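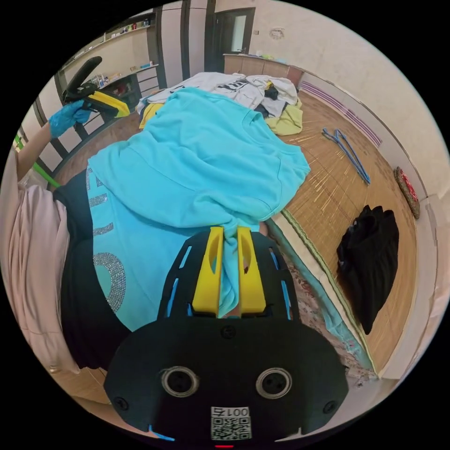
*Fig. 1. Hand-held gripper closed on a turquoise sweatshirt.*

**Week 5 handout: Planning a gripper purchase**
Shahzad Kazmi, Bunbridge

Bring this sheet to lab along with your draft budget. I love this unit! You finally get to spend money (on paper) and find out where it goes.

## Start from the task

Our case is clothing. Before you open a catalog, write down what the fingers have to hold. In Fig. 1 the two yellow fingers pinch a gathered fold of cloth, and there are rhinestones on the same garment. Ask suppliers about smooth knits, thick seams and hard trim separately. "Handles textiles" on a quote tells you very little.

## Case numbers

Use these for the worksheet:

| Item | Amount |
|---|---|
| Orar hand-held gripper, each | $900 |
| Drota finger set, spare | $70 |
| Lead time, grippers | 18 days |
| Lead time, finger sets | 5 days |

Grippers are usually worked in twos, one per hand, so price the pair: $1,800 before spares. Add one finger set per gripper and you are at $1,940. Shipping is not included, so get it in writing.

## Labels and bench stock

Every unit gets its own line in the inventory, with the number on the body matching the number on the sheet. Left and right units get separate lines too. Budget for gloves, hangers and a good mixed heap of clothes: light and dark, plain and printed, thin and bulky. Thrift stores are great for this. 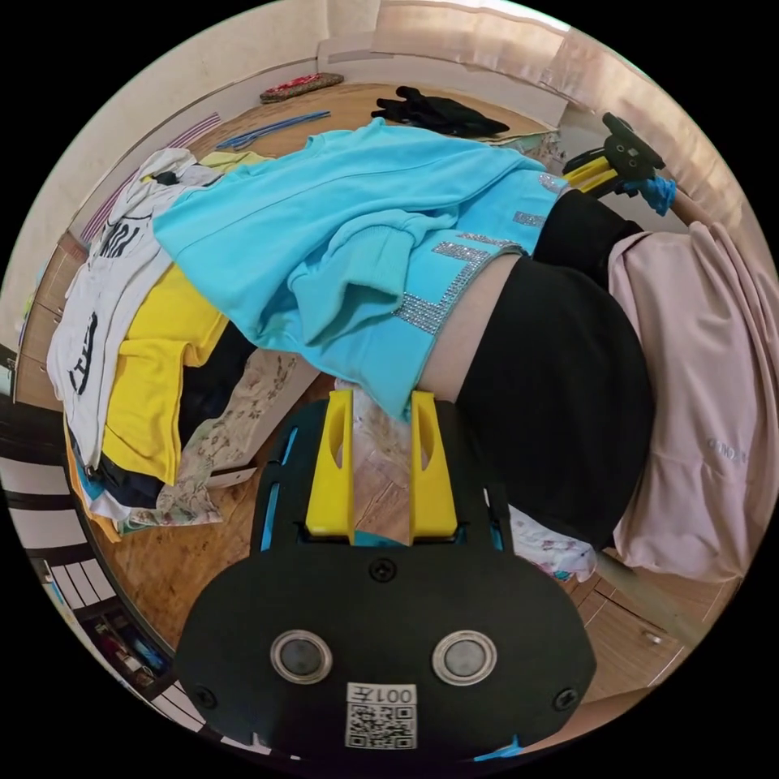

## For next time

1. Finish the worksheet for two pairs, with spares.
2. Redo it with the Arain quote and mark every line that changes.
3. Work back from a September start and give your last safe order date.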